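4.2 Picking the next viewpoint

Most of the trouble we had with Unel came from the step where the agent decides where to look next. The mapper was fine once it had decent views. The planner kept choosing bad ones, and I spent most of August watching it turn back and forth in the Jurnbridge apartment without learning much.

Our first version scored each candidate pose by how many unknown cells it expected to uncover. That works in corridors, but it falls over in the living area, where the floor comes out nearly white and the depth network (trained by Margit Halvorsen on Draltmont renders) gets very unsure of itself. Unsure depth looks like unexplored space to the scorer, so the agent goes back for another look, and another.

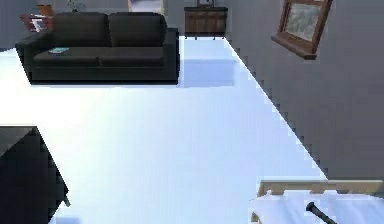
So we split the score in two. One term still counts unknown cells, and the other asks whether the depth error there has dropped at all over the last 2 visits. If it hasn't, the cell gets parked and the planner moves on. Relu Dinu wanted a learned penalty instead, and we did try one, but it took ages to tune and I never trusted it - the plain rule is easy to read in a log when a run goes wrong.

We ran 300 episodes with each scorer, using the same start poses and the same step budget. I'd expected the gain to show up in cluttered spots, with furniture hiding other furniture. Mostly it showed up in open floor, where the old scorer burned its budget on glare and then had nothing left for doorways. 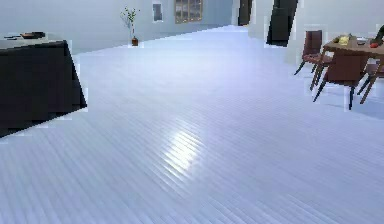

Figure 3. Simulated view across the open floor, with the dark counter at left and the dining table at right. Reflected light shows on the planks near the center.

Parked cells do come back into play once everything else is mapped, so a thin chair leg that got parked early still has a chance. We haven't solved those legs, by the way. The Dal Bello baseline misses them too, and I suspect both systems need finer voxels near furniture, which we'll get to in Section 6.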